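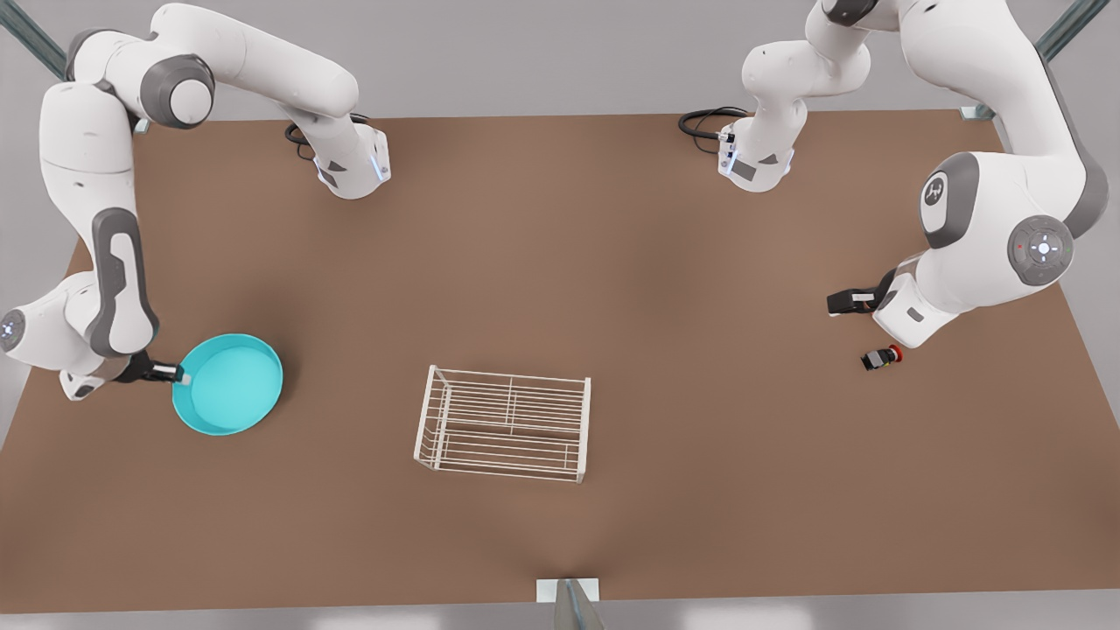 March 18, 2023

Notebook, Drinus cell, two arms, dish task in simulation.

Today I tried to write down our rules for the simulated episodes, before we make the next batch of 1000. Until now each of us kept his own habits and the data shows it. From the December batch of 800 I had to reject 372, and most of them for reasons that a short rule would prevent.

Rules as I propose them:

- Right and left always mean the robot's right and left. The arm holding the teal pan is the right arm, also when it is on the left of your screen. Please write it so in every log.
- The rack is empty at the start. If a dish stays in it from the last run, reset everything.
- One arm holds, the other waits with open hands of the work, I mean it carries nothing and does not enter the space over the rack.
- Keep the small object with the red top well away from the rack. Igwe's script sometimes puts it too near the wires, to be checked.
- Grip the pan by the rim. No pushing it along the table to get a better grip.
- Minimum 8 seeds for each start layout.

Not decided: if the pan touches the table after lifting, is it a failure? The Vevircombe guide says yes. For me it depends on the height of the lift, and I would like to hear other opinions before I colour these runs red in the sheet.

To do: send the list to Nillero, rerun the rejected seeds.

Last updated: after second reading, rack rule changed
Contact: Drinus cell notebook | © Vevircombe | Back to top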